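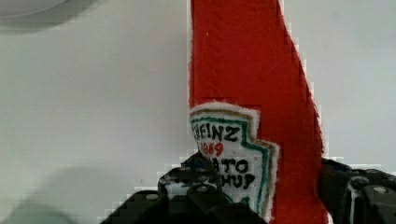 1/ What I learned from teaching a robot by remote control

20/12/2025. I have been teleoperating the arm at Gretent since October, and I want to write down some things before I forget them. The thread is for people who will sit in the operator chair for the first time.

2/ The wrist view is your best friend for the last few centimeters, and it is a bad friend before that. A thing between the fingers fills everything and you lose the plate, the bowl, the edge of the table. I look at the overhead view to travel and at the wrist view only to close.

3/ Please go slower than you think. In my first recordings I moved like I was late for a train. The policy learned my hurry very well, including the small shake before each grasp. 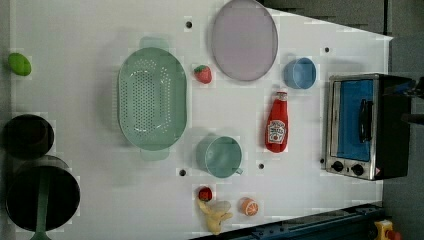

4/ How you set the table is also part of the demonstration. We used to put everything back on the same spots, and the policy learned the spots. Now I move things between episodes. With a layout like this one, ketchup on the bare table and the bowl on its side, I must decide the approach again and cannot repeat it from muscle memory. The colander is large, so I plan my path to go over it with enough height.

5/ Numbers, because I was asked. We recorded 1,386 episodes and kept 892. Most of the rejected ones had a pause in the middle, when the operator was thinking. A pause of 2 seconds looks small to you, but in training it teaches the arm to stop and wait for nothing.

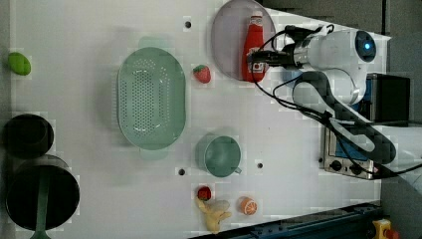
6/ So now I do my thinking before I press record. I say the whole task to myself in one sentence: "bottle to the plate, let go, back up." If I can't say it in one sentence, I split it in two episodes.

7/ About letting go. Open the fingers fully, wait until the object is stable, then retreat along the same line you came in. If you retreat sideways, a finger can catch the object and pull it over. I had to delete 13 episodes in one afternoon for this mistake.

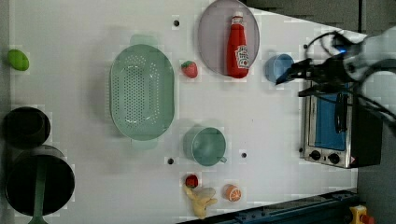 8/ A reply from the Cledau team: "We let our operators keep the failed grasps if they recover without help. Did you try this, or do you throw them all away?"

9/ Good question. We keep a recovery if it is clean, and we mark it with its own tag in Flotanano so we can train with and without. I don't have a strong result yet.

10/ Next I want to compare with guiding the arm directly by hand. Bhatia prefers that method for short tasks. My feeling is that it is easier for the wrist angle, but your own arm gets into the camera view. If you have tried both, please write to me how you solved it.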